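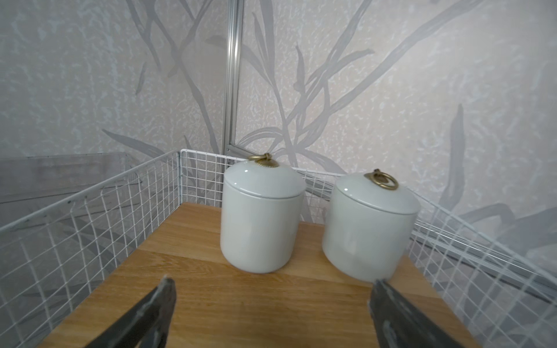 FOR IMMEDIATE RELEASE

Divmont Opens the Ridach Scale Company Collection in Mellor

Archive of the former kitchen and shop scale maker can be seen by the public from next July

MELLOR, 11 October 2024 – Divmont, the maker of weighing equipment, announced today that it will open the historical collection of the Ridach Scale Company to the public. The collection has 1093 catalogued items. It includes complete scales, casting patterns, weights, sales catalogs, dial plates, hand tools and the order books of the factory. It will be shown in the former pattern shop on Mill Street, the last building of the old Ridach works which is still standing.

Ridach made scales in Mellor for four generations. Its products were used in grocery stores, post offices, seed stores, bakeries and a very large number of home kitchens. The factory closed in 2000, and Divmont bought the name, the drawings and the contents of the pattern shop from the receiver. For many years the material stayed in crates. Work to sort it began when Divmont repaired the roof of the building and had to move everything out.

"We knew that we had the drawings, because our engineers asked for them from time to time," said Darren Penrose, head of production at Divmont. "We did not know how much else was there. When we opened the first crates, we found patterns for parts that I had only seen worn out, inside of scales that customers sent to us for repair."

From Counter Scales to the Sudance

The Ridach company began as a small iron foundry that made stove parts and window weights. The founder's son was asked by a local grain dealer to repair a platform scale, and he decided that he could make a better one. The first Ridach scale had a cast iron base, a brass beam and a sliding weight. It was heavy and not cheap, but it stayed correct for a long time, and dealers in the neighboring counties started to order it.

Counter scales for stores came next. These had two pans and were sold together with a wooden block of weights. The company cast its own bases and turned its own weights, but it bought the pans from outside until it could afford a press. According to the order books, the press was paid for with one big contract for postal scales, and it was in use until the last year of the factory. 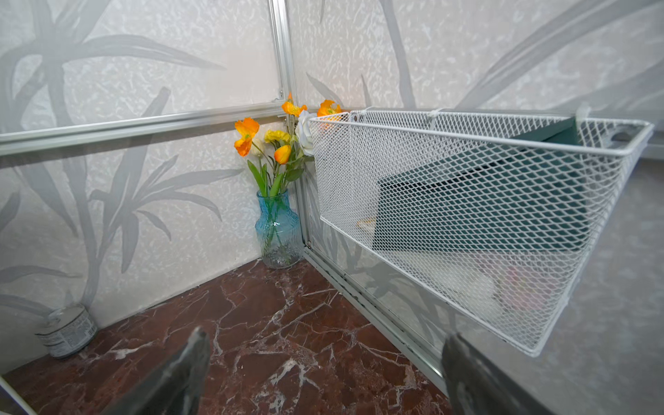
The product that most people remember is the Sudance, a kitchen scale with a round dial and a steel bowl. It was introduced after the war, when many families were moving to new houses and wanted new things for the kitchen. The name was made by joining parts of the names of the two designers' daughters, Susan and Candance, the second one spelled in the way the family spelled it. The Sudance was offered first in cream and in green. Later came yellow, a dark red and, for one season only, a pale blue that did not sell well and is now the color that collectors look for.

The Sudance changed very little. The spring was improved, the glass on the dial was replaced by plastic, and the feet became rubber. The body was always pressed from steel sheet, and it was always painted and baked in Mellor. Each dial was set by hand against a set of test weights before the scale was packed.

Maureen Furnival worked in the dial room from the time she left school until the factory closed. "You put the weight on, you watched the needle, and you turned the small screw on the back until it was right," she said. "Then you took the weight off and looked whether the needle came home. If it did not come home, it went back to the spring bench, and they were not pleased to see it."

Ms. Furnival helped to identify many of the hand tools in the collection. Several of them were made by the workers for their own use and appear in no catalog. Among them is a bent key for reaching the dial screw without removing the back cover. Every person in the dial room had one, and they were handed on when somebody retired.
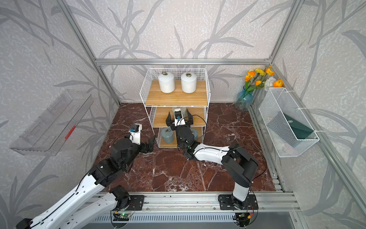

Wire shelving unit with two white canisters on the top shelf.

The Order Books

The largest part of the written material is a series of 21 order books. They begin in the early years of the foundry and end when the office changed over to a computer system. Each order was written on one line, with the name of the customer, the town, the model, the price and the way of shipping. In the margins the clerks wrote remarks, for example that a scale had arrived with a broken beam, or that a customer should not be given credit again.

Solange Meireles, the archivist who prepared the catalog, has read all of the books. She says that they show clearly how the market changed. In the early books nearly every customer is a store or a dealer in grain, feed or coal. Then the schools and hospitals appear. Later the orders of department stores take up whole pages, and after that the lines become fewer, because the company sold mostly to a small number of large buyers.

"One of these large buyers asked for a lower price every year," Ms. Meireles said. "The clerk wrote the old price and the new price next to each other, and you can follow it down the page. In the last book he stopped to write the old price."

The order books are in fair condition. Two of them were damaged by water before Divmont bought the building, and they can be seen only under glass. The others were photographed page by page, and visitors will be able to search the photographs by town. Ms. Meireles expects that this will be popular with people who look for the history of a family store.

Why the Works Closed

The exhibition will also speak about the end of the company. Imported scales had been in the stores for a long time, and at first Ridach answered by making its own products lighter. The management then tried a digital scale, with electronic parts bought from a supplier. It was sold for two seasons. The display was hard to read and the batteries did not last, and many were returned. A crate of returned scales is part of the collection, still with the letters of the customers attached.

After this the company went back to mechanical scales and reduced the number of models. The foundry was closed first, and castings were bought from outside. The last scale that was packed in Mellor was a Sudance in cream. The workers signed the inside of its back cover, and it will be placed near the exit of the exhibition with the cover open, so that the names can be read.

"It is important for us that this part is told correctly," said Yvonne Bickerstaff, who is responsible for the exhibition. "People in Mellor lost their work, and some of them will come to see what we have made of it. We asked them to read the texts before we printed the panels, and we changed several things that they told us were wrong." 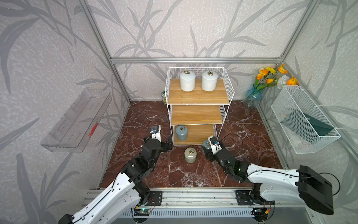 Ridach also made small goods beside its scales, and one room of the exhibition is given to them. There were letter openers, bookends, iron trivets and, for some years, a line of kitchen storage that was intended to match the Sudance. The storage line is the least known part of the production, and only a few pieces were found in the crates. The jars with domed lids seen on the top shelf in the photo above each have a small metal ring handle, and visitors who know Ridach will think of the brass ring that the company used on the lids of its weight boxes. This ring was cast in the factory, in three sizes, and the same pattern served for the weight boxes, for the flour bins and for the drawers of the counter scales. The patterns for all three sizes have been preserved.

Visiting the Collection

The former pattern shop will open to visitors in July. The ground floor will hold the scales and the small goods, and the upper floor will hold the order books, the drawings and a reading table. The old workbench of the dial room has been put back together on the ground floor. On certain afternoons former workers will show there how a dial was set, and visitors may try it on a scale that was kept for this purpose.

Admission will be free for residents of Mellor. Prices for other visitors, and the opening hours, will be announced in the spring. School groups can be received in the mornings by appointment. The ground floor can be reached without steps. There is an elevator to the upper floor, but it is small, and visitors with large wheelchairs are asked to call before they come.

Divmont still looks for certain items that are missing from the collection. These are a Sudance in pale blue with its original box, a seed scale with the short beam, any photograph of the inside of the foundry, and the employee newsletter, of which only a few numbers have survived. Items can be given or lent. Photographs can also be copied and returned to the owner on the same day.

About Divmont

Divmont designs and produces weighing equipment for laboratories, food processing and shipping. The company has its head office and its main factory in Mellor. It continues to supply springs, dials and glass for Ridach scales, as long as the stock of parts permits.

Press Contact

Anneli Nurmi
Communications, Divmont
Mill Street, Mellor

Photographs of the scales and scans of selected order book pages can be requested from the press office. Interviews with Ms. Furnival and Ms. Meireles can be arranged – please allow a few days for the answer.

###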